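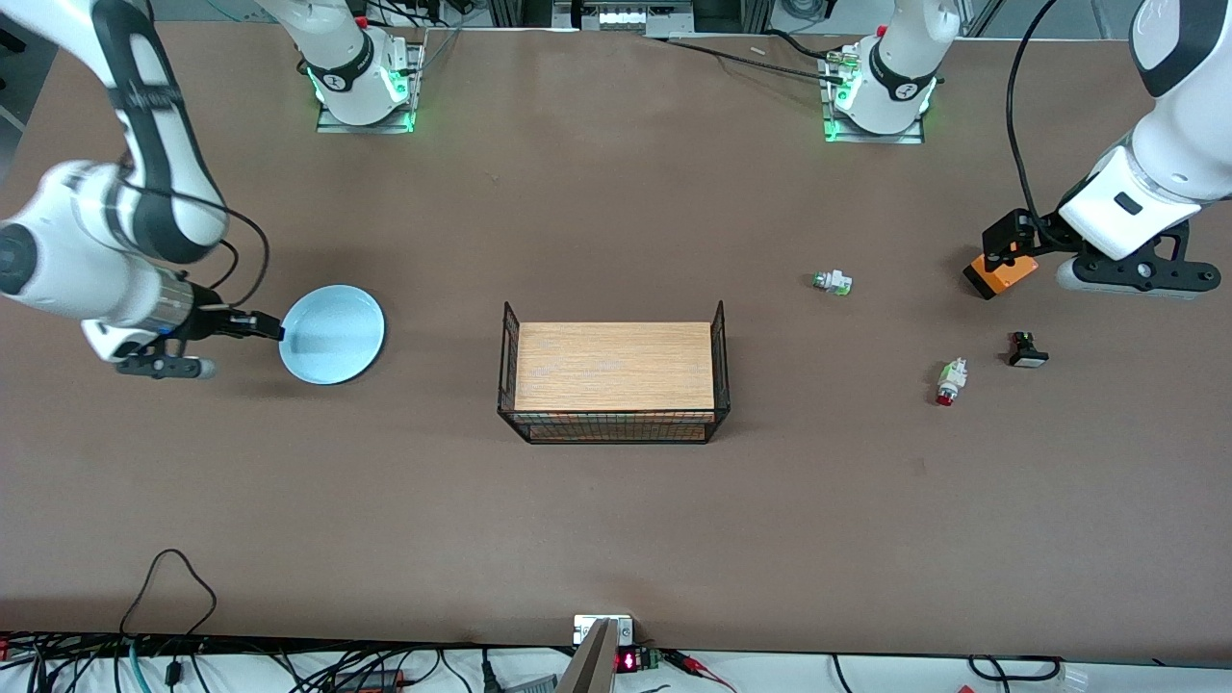
Worktop as of this morning. Plate left, wire basket center, switches right.

Utavano bench layout – basket or tray for small parts?

gestel_61
Posted 7/4/21
Trying to settle the layout on the big brown top before I fix anything down. The black wire basket stays in the middle with the light wood board in it. The blue plate is for small hardware. The push-button switches have no home yet and end up wherever I put them down.
Two questions. Does the board belong in the basket, or should the basket be open for storage? And is a round plate any use for parts?

nsrithong
Take the board out. It fills most of the top of the basket, so anything under it is dead storage. You'll lift it twice and then stop bothering.

Berach
Disagree with nsrithong. A board at that height is a usable second surface. I have run mine that way for 3 years. Put slow-moving stock underneath and leave it alone.
The plate is fine. The raised rim keeps screws in. My complaint is the switches – the red one is lying cap down. Grit gets in around the cap and the action goes stiff.

nsrithong
Grit on a clean bench is not a real failure mode.

Berach
It was on mine. I replaced two in June.

K. Nikolaidis
What is the reddish-brown layer behind the mesh at the front? If it's a liner, check that it sits flat before you load the board. Mine bowed and the board rocked.

gestel_61
Cork sheet, cut to fit. It sits flat. The board doesn't rock with hand pressure at the corners.

K. Nikolaidis
Then leave the board in. For the switches I'd use a divided tray, 200 mm long, along the right side of the basket. Sort by cap color, green at the back. Þorgeirsson sells one with a lip, but any shallow tray will do.

nsrithong
Or put them on the plate, which he already owns.

Berach
Round plate, no dividers. They'll mix with the screws.

gestel_61
Going with a tray. Board stays for now – will measure the clearance under it tonight.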